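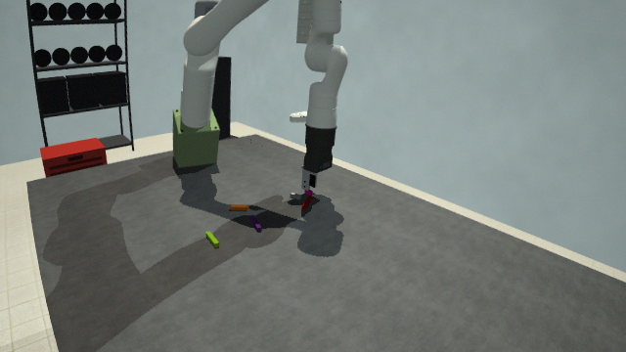
A robot arm over a dark grey work surface, in a computer-generated room.

Ningsih Entili was 53 when she took her first paid sewing job, taking up a pair of school trousers for a neighbour in Drornbridge. She charged £4 and was up until midnight.

"I unpicked one leg twice," she says. "The second leg took me ten minutes. By then I knew what I was doing, but I'd been so slow on the first that I felt bad taking the money."

She now runs an alterations shop on Prareck Street, between a chemist and a shop that sells phone covers. It opens at nine and there are usually people outside before then, most of them holding a carrier bag. She works there with Yanti Oei, who joined her in the second year, and a part-time assistant, Qusai Chamoun, who does the pressing and looks after the till.

Before the shop, Entili spent most of her working life in the office of a flooring wholesaler. When it moved its accounts department to another town she was offered a place there, with a long drive each way, or redundancy. She took the redundancy.

"People kept asking what I'd do and I kept saying I'd have a rest. I had a rest for three weeks. I cleaned the oven. Then I saw a card in the library for a clothes-making course and I put my name down the same afternoon."

The course ran on two evenings a week at the adult college and was taught by Chelsea Horrocks, who had worked in theatre wardrobes. Entili says the first term was spent almost entirely on straight seams.

"Chelsea would hold it up to the light and hand it back. She wasn't rude about it. She'd say, 'Have another go at that one.' I think I made 100 little cotton squares before she let me near a zip."

Horrocks, who still teaches at the college, remembers it differently. "It wasn't 100. It may have felt like it. But she did come back with more than I'd asked for, every time. Some people want to make a coat in the first week and then they stop coming when the coat goes wrong."

The money was harder than the sewing. Entili had savings, but she did not want to use them all, and the shop needed a proper industrial machine. She found a second-hand Siregar for £2,289, including delivery and a year of servicing. It is still the machine she uses most.
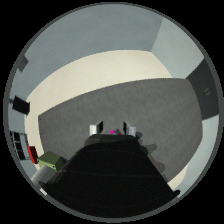

"My husband thought I'd read the price wrong," she says. "He said you could get a sewing machine for less than a hundred pounds. You can, and it would last until about the third pair of jeans."

The first winter was quiet. She took in curtains, which she dislikes because of the weight, and she put a notice in the window offering to sew on name tapes. What changed things was a wedding in June, when a bridesmaid's dress arrived in the wrong size two days before and somebody sent the family to her. After that she had dresses all summer.

Oei came in as a customer. She had trained as a dressmaker years before and had stopped when her children were small. "She looked at how I'd done a hem and asked if I wanted to know a quicker way," Entili says. "I did want to know. I gave her a key the month after."

The two of them divide the work without much discussion. Oei does anything with lining or beading. Entili does trousers, coats and repairs, and deals with the customers who want to argue about price. There are not many of those, she says, but they tend to come in on rainy days.

She is 60 now, and has been asked more than once when she plans to stop. The lease has three years left. A dry cleaner called Usammont has asked whether she would take on its repairs, and she has said no for the time being – the work would be steady, but she would need another pair of hands and somewhere for them to sit.

Her advice to anyone thinking of a late change is mostly practical. Do the course first. Ask what the rent includes. Get a good chair.

"I bought the machine and then I sat at it on a kitchen stool for four months," she says. "My back was terrible. I'd spent all that and I was sitting on a stool."

Horrocks sends students to the shop for an afternoon towards the end of each course. Entili gives them a pair of old trousers each and shows them where the scissors are kept.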